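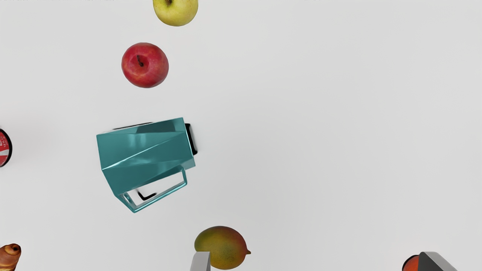

Someone in the back row asked, last time, why their files were still eating up the disk after they'd deleted every one of them, and could we please start there. Sure! It's a better way into disk quotas than the one I had planned.

Week 6 notes: disk space on the shared server
Posted in August by your lab instructor
18 comments | 20 shares

So, deleting. On Cleda (that's our file server, for anyone who skipped the first handout) a deleted file goes to a hidden folder in your home directory called .trash, and it keeps counting against your quota until you empty it. You each get 700 MB. That sounds stingy, I know, but it's plenty for text and code.

To see what you're using, log in and type:

du -sh ~

The -s gives you one total and the -h makes the number readable. If you want it folder by folder, hidden ones included, try this (my favorite, I use it all the time):

du -h --max-depth=1 ~ | sort -h

The biggest things land at the bottom, right above your prompt, so you don't have to scroll. Nine times out of ten it's .trash or .cache.

One more case, and this one got me when I was running the old Ullitz machine. If a program still has a file open when you remove it for real with rm, the name disappears but the space stays taken until the program lets go. Run this to find the culprit:

lsof +L1

Look at the COMMAND and PID columns, close that program properly, then check the free space again with df -h. Please don't reach for kill -9 first! Half the time it's a forgotten editor in another terminal window.

For the lab: get your home directory under 700 MB, save the output of du from before and after, and write a couple of sentences on what was taking up the room. Hand it in through Malascombe as plain text, no screenshots. The upload closes at 6 p.m.

Reading is the chapter on inodes in the course pack. Skim the part on journaling, we'll get to it later.

Related notes
- File permissions and groups
- Logging in to Cleda from home
- What cron is for
- Backups and the Kolář script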